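**The Beige Thing**

The letter from the Clurkthorpe was dated Mar 29, 2022, and said my mother's room had to be cleared for the painters, who would be in for two weeks. My mother would be moved across the hall. Her belongings would be moved by me.

I drove over with boxes from Rullow, the moving supply place out by the highway, where a man sold me 27 of them on the grounds that everybody comes back for more. My mother owned, by that stage, a radio, a lamp, a drawer of rubber bands and her clothes. I used four boxes. The rest are in my garage, flat, waiting for me to have a bigger life.

She sat in the armchair and supervised.

"Not that one," she said, when I picked up a cardigan.

"Not that one what?"

"Just not that one."

I put it back. Ten minutes later she asked why I hadn't packed the cardigan.

Everything had to go on the bed first. This was the system in our house when I was growing up, and she saw no reason to abandon it just because the house had been sold and the bed was now the kind that goes up and down. You lay the thing out flat. You look at it. You decide. My father once spent most of a vacation morning waiting to be decided about, in his good jacket, with the car running.

The bed had the penguin blanket on it. My daughter had picked it out when she was six, with her own money and 2 dollars of mine, and had presented it to her grandmother as something she would need. My mother, a woman who had owned one pink item in her life and returned it, had slept under it ever since. She claimed it was warm. She claimed the staff liked it. When the laundry lost it for a week she called the front desk so often that they gave her a direct number.

So I laid things on the penguins, and she decided. The gray skirt, keep. The other gray skirt, which I would have sworn in court was the same gray skirt, give away. A scarf from Szabó's, the department store that closed before I could drive, keep, obviously, was I out of my mind. A bathrobe from the people who make Vedasex, which in spite of everything is a foot cream, and which had come free with a year's supply. Keep. I asked whether she wore it. She said it was a very good robe and people should be less childish.

Then I got to the back of the closet and found the beige thing.

I'm calling it that because we never did better. It was smooth and it was beige. It seemed to start out as one kind of garment and lose its nerve halfway. I held it up by what I took to be the shoulders, and my mother said I had it upside down. I turned it over and she said no, it was right before.

"What is it?" I said.

"It's my beige."

"Your beige what?"

She gave me the look she used to give waiters. "Lay it out," she said.

I laid it out.
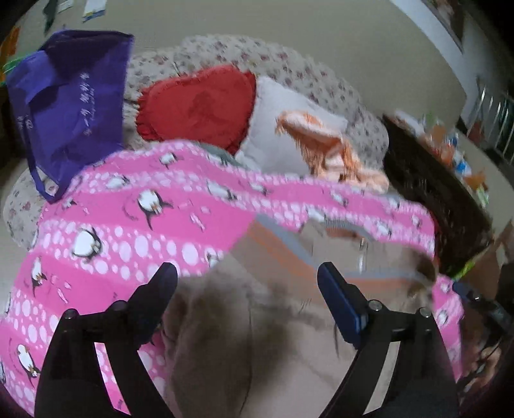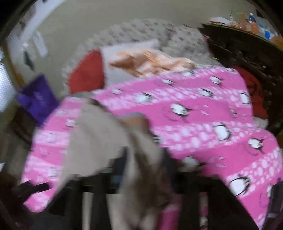
"Hm," said my mother.

She leaned forward in the armchair. I tugged at a corner, mostly to look busy. Down the hall somebody's television was giving away a car.

"I wore that to your graduation," she said.

"You wore blue to my graduation. There are pictures."

"Under the blue."

I had no answer to that. I asked if it was a keep.

She thought about it for longer than she'd thought about the lamp, the radio and my suggestion that she come live with us put together. An aide looked in to ask if we wanted juice, saw our faces and went away again.

"What would a person get for it?" my mother said.

"For this? Nothing."

"It was 127 dollars."

"It was not."

"It was 127 dollars at Szabó's, and the girl said I'd have it forever." She sat back. "And look."

I looked. She did have a point there, on the forever.

"Keep," she said. "But not in the box. It creases."

I carried it across the hall over my arm, past the juice cart, past the man who asks everyone if they're the doctor. He asked me if I was the doctor. I said no, I was just bringing my mother's beige.

"Oh, good," he said. "She's been looking for that."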